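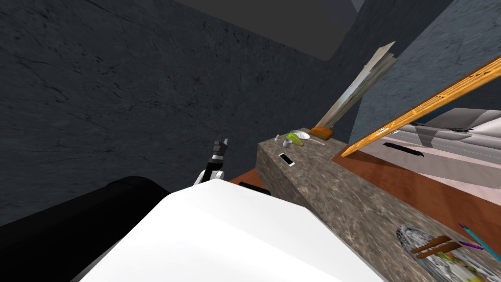 Section 4: Setting Up Your Rosside Countertop Grain Mill

Now that the mill is out of its box and you have checked the parts against the packing card, it is time to put everything together and grind your first flour. Set aside a quiet hour for this if you can. The steps aren't difficult, but they go better without dinner on the stove and a child asking where the scissors are.

You will need:
A clean, dry dish towel
The brass adjusting key (taped under the hopper lid)
The soft brush
2 cups of plain white rice, the cheapest you can find
A bowl you don't mind getting dusty

4.1 Choosing a spot

1. Pick a level stretch of counter near a grounded outlet. The cord is on the short side, we know, and we ask that you move the mill closer to the wall instead of reaching for an extension cord.

2. Leave a hand's width of open space behind the mill. The motor pulls its cooling air in through the back, and it will run warm and grumpy if it is pushed up tight against a backsplash.

3. Press down on each corner of the base in turn. If the mill rocks, turn the foot on that corner counterclockwise until it sits firmly. Give it another press after your first week of use, as the rubber settles a little.

Note: Please don't set the mill beside a kettle or over a dishwasher vent. Steam finds its way into the stone chamber, and damp flour turns to something very like glue. Shobha Varma, who answers most of our customer mail, would be so pleased to get fewer letters on this subject.

4.2 Fitting the stones

Your mill uses two stones. The lower one is fixed to the motor shaft and came already installed. The upper one travels separately, wrapped in paper, and goes in as follows.

CAUTION: Unplug the mill before you open the chamber, every single time. Switching it off is not enough.

1. Lift off the hopper by turning it a quarter turn to the left and pulling straight up. It may be stiff the first time. A firm, steady pull works better than wiggling.

2. Brush out the chamber. You will likely find a little pale grit in there from the factory, and it should all come out before the upper stone goes in.

3. Unwrap the upper stone and look at its three tabs. One is wider than the others. Hold the stone with the grooved face down and the wide tab toward you.

4. Lower the stone until the tabs drop into their slots. It should sit flat and refuse to turn when you try it with your fingertips. If it turns, lift it out and line up the wide tab again.

5. Set the hopper back on and turn it to the right until it clicks.

Note: Small gray flecks and shallow pits on the face of a stone are ordinary. A crack that you can catch with a fingernail is another matter, so please put the stone aside and write to us for a replacement.

4.3 Setting the zero point

The dial on the front runs from fine to coarse, but it has to be told where "fine" begins. Lukian Kravchuk wrote the following method for our older Matel mill, and we have kept it nearly word for word.

1. With the hopper empty, turn the dial to its coarsest mark.

2. Plug in the mill and switch it on. You will hear the motor and not much else.

3. Turn the dial slowly toward fine, listening as you go. At a certain point there will be a light ticking, like a fingernail on a teacup. That is the stones just touching.

4. Back the dial off right away until the ticking stops, then switch off and unplug.

5. Fit the brass key into the small hole beneath the dial, loosen the screw, and slide the pointer to the line marked 0. Tighten the screw again until it is snug.

CAUTION: Do not let empty stones rub together for more than a moment. They will wear, and they can heat up enough to burn your fingers.

4.4 The cleaning grind

1. Put your bowl under the spout and set the dial to 2.

2. Switch the mill on first, and then pour in half of the rice. Starting the motor with grain already between the stones is hard on it.

3. When the sound changes from a growl back to a hum, pour in the rest.

4. Let the mill run empty for a few seconds, switch off, and unplug.

5. Throw the rice flour away. It has picked up stone dust and isn't fit for baking, however nice it looks.

If the flour comes out in fits and starts, tap the side of the spout with a wooden spoon. If nothing comes out at all, turn off the mill, unplug it, and go to the page on clogs in Section 7.

4.5 Your first real flour

Hard wheat is the kindest grain to learn on. Weigh out 420 grams, set the dial to 1, and grind it just as you did the rice. Fresh flour comes out warm and takes up water more slowly than the bagged kind, so give your dough a good rest before you decide it needs more flour.

Leave oily seeds, nuts, coffee and popcorn out of the hopper. For flax and sesame, use the steel burr set, sold separately and covered in Section 6.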